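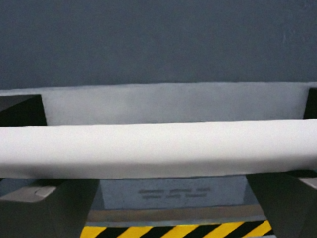 Erdal Erdem had the night shift at the Plornia array, and at 2 in the morning the spectrum of Misteleck finished loading. He looked at the magnesium lines first. They were strong. The silicon was low again.

He typed the numbers into the model and let it build a planet. It gave him a thick mantle, a small core, and no quartz anywhere. Then he went down the hall to heat up his soup.

His sister called while he was eating. She wanted to know if he was coming home for Bayram.

"I have four more nights," he said.

"You said that last time. What are you looking at?"

"A star. I'm trying to work out what the rocks are like on the planet next to it."

"Can you see the rocks?"

"I can't see the planet."

She was quiet for a while. He could hear their mother's television, and somebody washing dishes.

"So how do you know there are rocks?"

"The star pulls a little to one side every seventeen days. Something heavy is doing that."

"Mom made the lentils," she said. "She put yours in the freezer."

After they hung up he rinsed the bowl and walked back. The model had run a second time with the iron turned up, and the core had grown. He saved both versions under the old project name, Trarnudlow, and opened the travel page in another window. There were two seats left on the morning bus. He bought one and went back to the silicon.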